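Letter says my login was in a breach, but I closed that account years ago
Posted in Accounts and Privacy, January 26, 2019 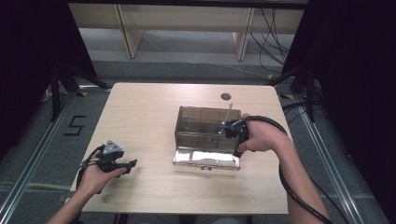 I got a letter from Horkano, the parts supplier I used to order from. It says someone got into an old customer database and that my name, email address, phone number and a "protected" password were in it. I closed my account there in October, three years back, and got an email confirming it. The letter gives 14 days to sign up for free monitoring and wants my date of birth to do it. Is that safe? And why did they still have my data? I may have used the same password on two other sites.
Gorley

Sieglinde Weidemann
Change the password on those two other sites today, before you worry about the letter. "Protected" usually means hashed, and a short password can still be guessed from a hash. Use a different one for each site, at least 15 characters, and turn on two-step login if they offer it. Do your email account as well if there is any chance it shared that password.
As for the letter, don't type in the web address printed on it. Look up the company's number on an old invoice, call, and ask if the notice is theirs. Monitoring services often do ask for a date of birth, so that part alone doesn't make it fake.
Closing an account often just switches off the login. Order records may be kept for tax reasons, but a password has no business being in there. You can write and ask them to delete whatever they don't have to keep. Keep a copy of what you send.

cillevthorpe18
got the same letter, threw it out. all my stuff leaked years ago anyway

Rosemarie Thiele
I called them about mine and it was real. I was on hold for 18 minutes. They took my deletion request over the phone but I had to ask twice for a reference number. Since then I've had two texts about a parcel I never ordered, so watch for those and don't tap the links.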